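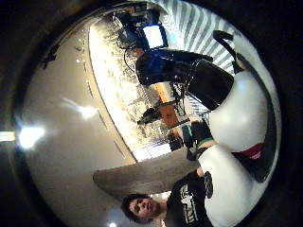
Figure 2. Indoor workspace with ceiling lights and a bright window wall.

3.2 Drying of bowl blanks

Green maple blanks were obtained from a single supplier in Hulanville and rough turned on a Brorik lathe at 400 revolutions per minute. Wall thickness was left at one tenth of the outside diameter, a common rule among bowl turners. Each blank was coated on the end grain with Nusik wax emulsion and stored on open racks for 30 weeks.

Blanks were weighed weekly. A blank was considered dry when two readings in a row showed no further loss of weight. Warping was measured across the rim as the difference between the longest and shortest diameters – the method used in the earlier Menzies trial – and was recorded before the second turning.

Coated blanks dried more slowly than uncoated ones, and fewer of them cracked. Most cracks began near the pith and ran toward the rim. Blanks cut well away from the pith rarely split, even without wax. The full record contains 3852 weight readings. Readings taken during a heating failure in November were kept in the record but left out of the drying curves discussed in Section 4.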